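Ternent: an arm and hand built in a shared workshop
Project report, second part

3. Setting up

After the first part was handed in on 9th February we moved everything from my apartment to the Skjelbred workshop. My desk at home could not take the weight, and the neighbors could hear the motors at night. At Skjelbred we share the floor with other members, so we had to agree on how far the arm was allowed to reach.

Gøran Tveit did most of the wiring and I did the control code. We kept the name Ternent for the whole machine, although it started out as the name of the hand only.

The hand is the part that took the most time. Our first fingers were printed on the Prusumex and two of them cracked at the base. The second set was thicker there and has held up so far. Each finger is pulled by a cord and returned by a spring - a simple method, but the cords stretch and need to be tightened every few days.
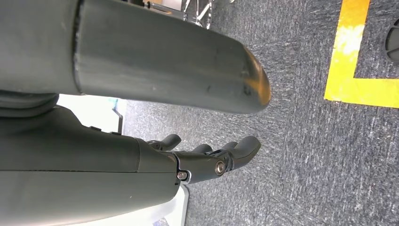 Calibration was done by hand at first. We moved each joint to its end stop, wrote down the reading and typed it into a table. It took 42 minutes the first time. Later I wrote a script in Zerby that does the same job in 3 minutes, but it still needs a person next to the stop switch.

4. Tests

We ran 53 grasp attempts with a foam block and wrote down the result of each one. Most of the failures came from the wrist, which sagged a little under load. Raising the holding current helped, but the motor got too warm to leave running, so we went back to the old value and shortened the test runs.

The heaviest thing we tried was a bag of rice of some 400 grams. The hand could lift it but not turn it over.

5. Left to do

The wrist needs a stronger gear. Gøran has drawn one and we plan to fit it in March, before the final demonstration.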